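The Sarkberg Visitor

The Sarkberg Visitor is a science fiction novel by Gaspard Besnard, published by Lecomte in March 2022. It is set in a remote clinic in the mountain town of Sarkberg and follows a physician, Svenja Hauser, who treats a woman claiming to come from the moon Tullura.

Plot

The patient gives her name as Zinine and says she has lived 828 years. Hauser first diagnoses a memory disorder, but the woman draws accurate maps of caves that have not been surveyed. In the second part, staff find that 11 other patients share the same dream of a frozen sea. Zinine leaves the clinic in October, and the closing chapters consist of Hauser's case notes. 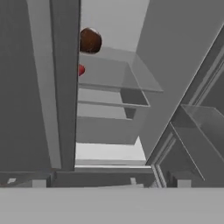 Computer-rendered kitchen interior with an open compartment and a glass shelf.

Structure and style

The novel is divided into three parts and told mainly in the first person. Short entries from the clinic's records – up to 200 words each – separate the chapters. Tulluran speech is printed without capital letters.

Publication

The first printing ran to 1,236 copies. An English translation by Timothée Roussel followed and restored a chapter cut from the original edition.

Reception

Reviewer Lionel Collet praised the clinic chapters but found the final part too long. Benoît Huet compared the record entries to a radio play.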